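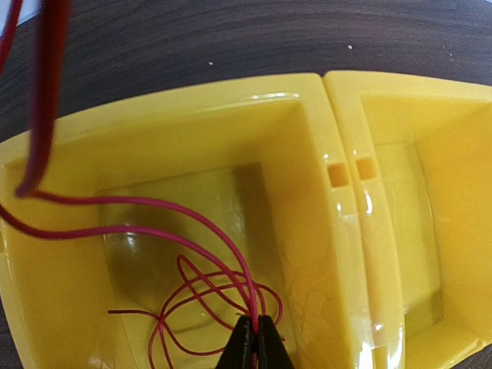

**チケット 129:仕分け用の黄色い容器 底の色が違う/白い粒が落ちている**
起票:Kobe Van Acker
担当:Magdy Kettani
状態:保留(クローズの提案あり、担当は未同意)
起票日:2024年2月7日

## 起票内容(Kobe)

作業台に並べて使っている黄色いプラスチック容器について。底の面だけ側面より緑っぽく見える。側面はふつうの黄色。薬剤による変色ではないかと思う。Jotineの洗剤に切り替えてから気になりだした。

もう一点、台の上に白い小さな粒がある。容器の縁が削れて落ちたものだとしたら、部品の仕分けに使うのはまずい。全数交換を希望。

## 1回目の返信(Magdy)

全数交換と言う前に確認させてください。

- 「切り替えてから気になりだした」は、切り替えてから変わった、とは違います。切り替え前の底の色を覚えている人はいますか。記録はありますか。
- 深い容器の底は、上から見れば側面より暗く見えます。右側の壁際には影も落ちています。影の部分を変色に数えていませんか。
- 粒は白です。容器は黄色です。黄色い縁が削れて白い粉になる、という説明はすぐには信じられません。

洗剤の希釈表を送ってください。Jotineの資料に「樹脂に安全」と書いてあるのは知っていますが、売る側の資料なので根拠には数えません。

## 返信(Kobe)

記録はない。希釈は手順書どおり、水400に対して原液6。単位はどちらもml。測っているのはLeopoldo。

粒については、削れた面が白っぽくなるプラスチックはいくらでもあると思う。縁の内側、角の近くに白い筋が見えるのも気になる。

## 返信(Leopoldo Mendoza)

測っているのは私ですが、毎回きっちり6かと聞かれると困ります。計量カップの目盛りがかすれているので。濃いめになった日はあるかもしれません。薄めになった日もあるはずです。

## 作業メモ(Magdy)

確認したこと、順不同。

1. **白い筋。** 容器を手で回すと筋の位置も動いた。傷なら容器についてくるはずだが、筋は照明の側に残る。爪でなぞっても引っかからない。照明の映り込みと判断。底の白い光り方も同じで、天井灯を一つ消すと消えた。
2. **底の色。** 白い紙を底に敷いて見た。紙もくすんで見えた。つまり少なくとも一部は光の加減。ただし紙を外して側面と見比べると、まだ少し緑寄りに感じる。これが気のせいかどうか、目視では決められない。
3. **台の色の影響。** 台は濃い茶色の木目。容器の下に白い厚紙を入れてみたが、違いはよくわからなかった。Witoldは「明るくなった」と言う。私には同じに見える。一人が見えると言い一人が見えないと言う程度の差を、結果として書くつもりはない。
4. **粒。** テープで取ろうとしたが、取れたのは一部だけ。残りは台の表面の傷か、塗装の欠けかもしれない。取れた分は小さすぎて、指でつぶしても何だかわからない。
5. **縁。** 外周を一周触った。欠けなし、ざらつきなし。

縁から削れたという説は、今のところ支持する材料がない。洗剤で変色したという説は、否定も肯定もできない。

## 返信(Éabha McGrath)

横から失礼します。交換になった場合の手配を先に調べました。仕入れ元のVidormontに問い合わせたところ、同じ型は在庫13個。黄色の顔料は製造時期によって差が出ることがある、との回答でした。うちの容器の購入時期はばらばらなので、新品と比べても意味がない可能性があります。

## 返信(Magdy)

便利な回答ですね。「製造時期の差」と言えば、どんな色の苦情にも答えられます。一つの容器の中で底と側面の色が違う理由にはなりません。底と側面は一体で、別々に作ってはいないでしょう。Vidormontにもう一度、「同じ個体の中で色が違うことはあるか」という聞き方で問い合わせてもらえますか。

あわせて比較試験をします。未使用品を一つ出して、底の半分だけにテープを貼り、いつもの濃度で洗う。計量カップは新しいものに替えること。目盛りが読めないカップで試験をしても仕方がありません。

## 返信(Witold Wróbel)

その試験、結果が出るまでどのくらい待つんですか。棚の管理はMajimbunでやっているので、保留のままだと容器が使用不可の表示になり、仕分けが止まります。縁に問題がないなら、使用可に戻してチケットは閉じたい。

## 返信(Magdy)

使用可に戻すのは賛成です。閉じるのは反対です。閉じると「原因:光の加減」と書かれて、次に誰かが同じことを言ったときにそれが答えになってしまう。私が確かめたのは筋と反射だけです。

テープを剥がすのは7月の棚卸しのときにします。それまでの暫定対応:

- [x] 容器は使用可に戻す
- [x] 台を拭いてから仕分けを始める(粒がまた出たら、拭いた時刻と一緒にここへ書く)
- [ ] 計量カップの交換(Leopoldo)
- [ ] Vidormontへ再質問(Éabha)
- [ ] 未使用品の底にテープ、開始日を裏に記入(Magdy)

## 返信(Kobe)

了解。ただ、台を拭いても粒が残っている場所がある。Magdyの言う塗装の欠けだとしたら、台のほうで別チケットを立てるべき?

## 返信(Magdy)

立ててください。件名に「塗装の欠け」とは書かないこと。まだわかっていないので、「拭いても取れない白い点」で。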